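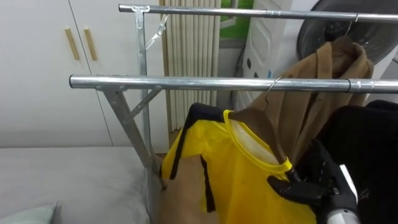
# Chapter 3: Hanging Things Up

I learned to run a clothes rack from Kristýna Beneš, who hired me at a secondhand shop when I was 20 and let me make a mess of it for two weeks before she stepped in. I'd been cramming everything onto one bar. Coats, shirts, team jerseys, all of it shoulder to shoulder, and you couldn't pull one thing out without dragging its neighbors onto the floor!

So let's start with the rack itself. A rack with two bars, one behind and above the other, gives you a back row and a front row. I like coats in the back (they're bulky, and people spot them anyway) and lighter things up front where a hand gets to them first. A yellow jersey with black trim on the front bar, a tan-brown coat behind it — you can read both from across the room.

Then hangers. You'll end up with a mix of wood and wire, everybody does. Knit and slippery fabrics do better on wood, at least in my experience, and I save the wire ones for when I've run out. Slide the hanger in from the bottom of the garment if the collar is ribbed. Going in through the neck stretches it, and a stretched collar stays stretched.

Before you read on, go look at your own closet and pull out the 3 pieces that are hanging worst. Keep them nearby. We'll use them in the first exercise, which starts with shoulders and gets to folding later on.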